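Re: [softgrip-users] Grip closes on nothing after a drop

Manon Morin wrote:

> Hi all,
>
> Has anyone else on the list had the hand report a good hold when there is nothing in it? We moved to the Dretex driver in October and since then ours will let go of something, carry on to the drop-off spot, open up very politely over the bin, and mark the job as done. The log says "held" from start to finish. It doesn't happen every time, which makes it hard to show to anybody. I have swapped the air line and cleaned the fingers and I'm running out of ideas that don't cost money.
>
> Also, and this is the part that bothers me more, last week it closed again on its own while one of our students was reaching in to pick up what had fallen. Soft fingers, so no harm done, but she jumped and so did I.
>
> Any thoughts welcome.
>
> Manon

Dear Manon, and hello to everyone else (it's been ages since I wrote to the list, I mostly read it with my morning coffee and feel grateful that other people have the same troubles),

Yes! We have had exactly this, both halves of it, and I'm so glad you wrote it down, as I had half convinced myself it was only our setup here at Gravasthorpe. I'm going to go on a bit, so please get yourself something warm to drink.

Our arm does a very humble job, taking play food out of containers and putting it back in again, over and over, while the Gebru logger writes down everything it does. It's sweet to watch and a bit hypnotic. We ran 391 cycles on the new driver before I sat down and compared what the log said with what the wrist camera had saved. The log claimed a hold on every single one. The pictures didn't agree on 5 of them, and I went through those twice because I didn't want to believe it. I've put two pictures from the wrist camera in with this message so you can see how our fingers look from up close, with something between them and with nothing between them.

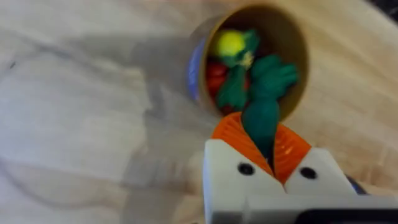
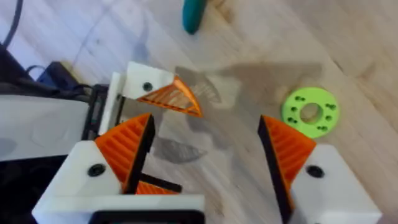
The false "held" comes down to how the driver decides that it has something. On the old version it compared the finger position with the position for a fully closed hand, and if the two matched, it called the grip empty. The new one looks at the pressure instead, and once the pressure has been up for long enough it sets the flag and then, bless it, never looks again. That is fine for a solid block sitting out in the open. It is much less fine for something like the dark green toy, with its narrow lower end between the orange fingers and its wide leafy top still in the cardboard container among the other pieces. If the top snags on its neighbors while the arm pulls back, the toy can slide out after the flag has been set, and the fingers just settle against each other and keep the pressure up nicely. As far as the driver can tell, all is well with the world.

So the first thing I'd try, Manon, is free. In the driver settings there's a line called hold_recheck, and on our install it was set to 0, meaning never. I set it to 148 (milliseconds) after a lot of fiddling. Lower than that and it started complaining every time the arm sped up, and much higher and it would miss a slip on the short moves. Your numbers may be different, especially if your air line is longer than ours. Please don't take mine as gospel, just start there and nudge it.

The second thing is to turn the position check back on next to the pressure one. They can run together, whatever the manual seems to hint. You'll find it under "legacy," which made me think it was going to be taken away, but I've been told by the people who look after our Clurnivine cell that they use it every day and have no plans to stop.

Now the other half, the closing on its own. Please do take that one seriously, even with soft fingers, and I know you do or you wouldn't have mentioned it. The fingers are gentle but the arm behind them isn't, and there are hard parts at the base of each finger that I would not want my knuckle between. What we found is that after a missed grip the driver queues a retry, and the retry stays in the queue when you press pause. Pause stops the arm. It does not clear the hand. So you pause, you reach in for whatever has rolled away, something wakes the queue up (with us it was the logger reconnecting), and the fingers close. I had the very same jump as your student and said a word I don't normally say at work.

Until there's a proper fix, these are our house rules, taped up by the keyboard:

Nobody reaches in on pause. Press the real stop, the red one.
Close the air valve by hand and wait for the fingers to go slack.
Clear the retry queue before opening the valve again.
Restart from home, never from the middle of a cycle.

It adds a little time to every dropped piece, and there was some grumbling the first few days, but people have gotten used to it. I'd much sooner have a slow afternoon than fill in an accident form.

I did write all this up as a bug report, with the log and the camera pictures side by side for each bad cycle. The reply was friendly but they couldn't make it happen on their bench, where I gather they only pick up blocks. Manon, if you could send them your log too, even without pictures, it would help a great deal. A second site makes it much harder to put down to our wiring! If anyone else has had the hand close after a pause, please speak up as well, even if it was only the one time and you weren't sure. I asked down the hall and got 4 people who had seen it and never mentioned it to anyone.

One small question back to you: when yours closed on its own, was anything else plugging in or reconnecting at that moment? A laptop, the logger, a camera? I'd love to know if it's the same trigger or if there's a second one we haven't met yet.

And do give my best to your student. Tell her she has company.

Warmly,
R.

P.S. The settings file gets overwritten when you update the driver. I found that out the slow way, so keep a copy of yours somewhere safe.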